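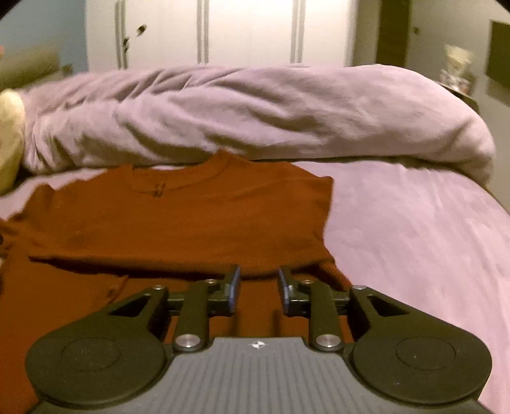

Hand Gripper Build -- FAQ

Friday, February 19, 2021
Posted by the Bonsu build log

Search this site Search Go

Filed under: Grippers, Home Builds, Cloth

Same questions keep landing in the inbox so putting them all in one spot. Will add more when I get time.

What is Bonsu?

A hand-held gripper you carry around and do chores with. Two fingers, parallel linkage, padded tips. You hold it, you fold stuff, it records, and later the arm at the Udville shop tries the same moves. That second half is slow going. Most of this page is about the hand-held half.

Do I need a robot arm to build one?

No. The hand unit works by itself. Plenty of people at the shop have built one and never touched the arm.

How long does the print take?

Body is the long one. Wings next. Print the body with the ridged face up or the ridges come out mushy. Full set is 118 grams short of a standard 1 kg spool on my settings, so don't start with a half spool. Ask me how I know.

Can I skip the ridges?

Sure. They're for looks. So is the star. Delete both in the file if you want, fit doesn't change.

Why linked arms and not one solid finger?

Solid fingers swing in an arc, so the tips meet at an angle and the cloth squirts out. With the linkage the pads stay facing each other the whole way. More bolts, yes. Worth it.

How tight do the linkage bolts go?

Snug, then back off a hair. Finger should move freely with no side wobble. If one side drags, loosen that side first before you go sanding things. Thread lock on all of them -- the blue kind, small drop.

What are the pads?

Soft strip glued to the tip. Blue on mine, any color works. Rough up the plastic before gluing or they peel off in a week. I went thru 5 pairs before I figured that out.

Will it pick up a t-shirt off a bed?

Yes, but practice. Come in low at the hem, pads open, press down a little, then close. Go for an existing fold line if there is one, double layer is easier to catch than a single. Bed is harder than a table because the matress gives. And the sheet likes to come along with the shirt. Thin sheets especially.

What shirt should I use for testing?

One that's a very different color from whatever is under it. Rust brown on lavender reads great. White on white is misery. A printed mark near the collar helps too, easy to tell front from back later when you're going thru clips.

How many folds do I need to record?

Depends what you're after. I did 101 on one shirt and the arm could sort of manage that shirt. Then gave it a different one and it fell apart. So mix it up sooner than I did -- different shirts, different rooms, different light.

The Witby board keeps resetting. Help?

Power. Nearly always. Use a short cable and a decent battery pack. If it still resets, check that the wire isn't getting pinched when the fingers are all the way open.

Does the Proner mount fit?

The old one does. New one is wider and hits the wing. Somebody is redrawing it, no date yet.

My fingers don't close evenly

One arm is in backward. They look the same both ways but the holes are offset. Pull it, turn it over, try again.

Do you sell kits?

No. Might do a batch in August if enough people at the shop want one. Files are free, go print.

Left handed?

Works either way, it's mirrored side to side.

My question isn't here

Leave it in the comments under the build log. I check on weekends, mostly.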